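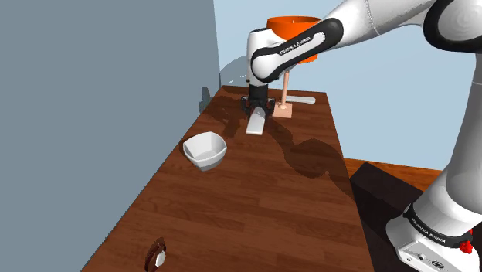
# Bench build at Kodstead

Kodstead is a shared workshop in Monell. We have a woodshop on the ground floor, a small electronics room upstairs, and a corner of the back hall where the arm bench is going. This page collects pictures from the build, starting with the simulation side. The bench itself is built by hand, but every layout goes through the computer model first, and most evenings that is where the work happens.

More pictures get added at the top as we go. Notes go under them, a line or two for each thing worth writing down.

## The table

Long top, reddish-brown wood grain, modeled as one flat piece. The boards for the real one are from Cimwood and were planed here on a Wednesday, which took most of the evening.

The drawing says 540 mm deep. The finished top came out at 538. We changed the model to match the wood — it was easier than the other way around.

The second surface to the right of the main table uses the same grain. It sits in the model so that the arm has something to avoid on that side.

## The arm

A Franka Emika arm, white links with black joint covers. It is mounted to the right of the table and reaches over it from there. The first layout had it at the far end, and the elbow spent too much time close to the wall.

The dark block next to the mounting base is a plain box. It has no detail on it and is not going to get any.

## The gripper and the flat piece

Two fingers, pointing straight down for most of the moves. The flat light-gray piece is the hardest thing in the set to handle. It is thin, and if the fingers close a little too high it turns in the grip.

Settings we have tried on it:

- Slower close, same force. Better, still turns now and then.
- Grip point moved toward the middle of the piece. Fewer turns, but the lower end comes near the table on the way across.
- Lift straight up before any sideways motion. Kept this one.

The simulation step rate is 500 per second. Lower rates ran faster on the workshop computer but the fingers sank into the gray piece, and none of those runs were any use.

## The stand

Orange bowl on a thin rod with a small square base, at the far end of the table. In the model the base is pinned to the tabletop. On the real bench it will be held down with 4 screws from underneath, so the holes have to be drilled before the legs go on.

The rod is a pinkish-tan color in the model. The real rod is bare dowel for now. There is some paint left over from the shelf project and it may end up on there.

The wrist hides part of the stand from this side whenever the arm comes down near the middle of the table. A second viewpoint is on the list.

## The white bowl

Square, with flat faces and a slight flare at the rim. The flat faces are kinder to the contact solver than the round bowl we started with, which rolled a little every time something touched it.

We are still looking for a real one close to this shape. The thrift store in Monell has had two near misses, one too tall and one with a chip in the rim.

## Light and walls

One wall slate gray, one pale light blue. The back hall is painted a tired cream, so the match there is poor. We left the colors alone because the white links show up well against them.

The shadows on the tabletop are big and soft. With hard shadows the edge of the gray piece was difficult to pick out on screen. The bench will get a strip light with a diffuser, and we will compare the two once it is wired.

## Project files

The project folder is named Engström, after the old workbench that used to stand in the same corner. Anyone with a Kodstead login can open it. The table, the stand and the bowl are separate files, so please change one without saving over the others — the stand has been lost that way once already, and had to be drawn again from a paper sketch.

## Still to do

- Drill the stand holes in the real top
- Sand and oil the top, two coats
- Cut the legs and the cross rail
- Add the second viewpoint
- Measure the mounting plate again before any bolts are ordered
- Move the scrap bin out of the back hall

The legs are next. Stock for them is on the rack by the bandsaw with tape on the ends. Please leave it there.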